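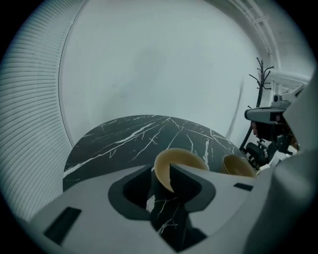 Round table, black marble top.

Progress report, Narska home blood pressure project
To: Domenica Grabner, Schnyder Fund
From: Mathias Widmer
2024-02-13

Short one this time, full numbers come with the July report.

Enrollment. 36 clinics asked, 18 signed up. Target for this period was 18 so we're on it, but the split is bad. Most are in or near Prindberg, very few from the valley side, where the drive to a doctor is longest and the case for home readings is strongest. Two valley practices said yes by phone and then went quiet on the paperwork. Calling again this week.

Patients. Over 600 now have a cuff at home. Not all of them are sending readings. Main reason given is the pairing step between the cuff and the phone. Older patients get stuck at the code screen and give up. We rewrote the instruction sheet, bigger type, one step per page. Too early to say if it helps.
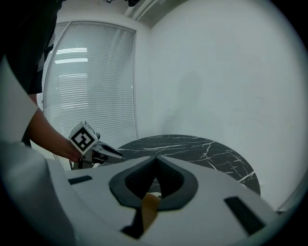 Billing is still the biggest headache. The insurers pay for a month of monitoring only if readings come in on enough days, and a patient who skips a week drops under the line. Clinic has done the work by then, nurse has made the calls, no payment. Three practices told us they'll stay through the summer but not past it unless this changes. We've asked for a lower day count for stable patients, no answer yet. The new one-page billing guide has a cover in black with white veining, same look as the marble tabletop in the picture, and the title in white gets lost in the veins. Will be redone in plain blue before the next print run. Cost is small, comes out of the printing line.

Software. Fevura moved us to the new dashboard in January. Alerts now go to the nurse on duty instead of one shared inbox, which the clinics had been asking for since the start. Downside, the export broke and 34 patient records had to be re-entered by hand. Done now. They say a fix is in for the export, we havent tested it.

Staff. Second nurse coordinator started, half time. Spanish speaker, already taking most of the valley calls. The data post is still open. Had one good candidate, lost her to a hospital that pays more. Would like to talk about moving some of the unspent travel money into that salary, see budget note below.

Budget. Under on travel, over on postage (cuffs going back and forth for battery faults, supplier is covering the replacments but not the shipping). Everything else close to plan.

Need from you: a yes or no on the travel money, and a contact at the state Medicaid office if you have one. Ours retired.

M. Widmer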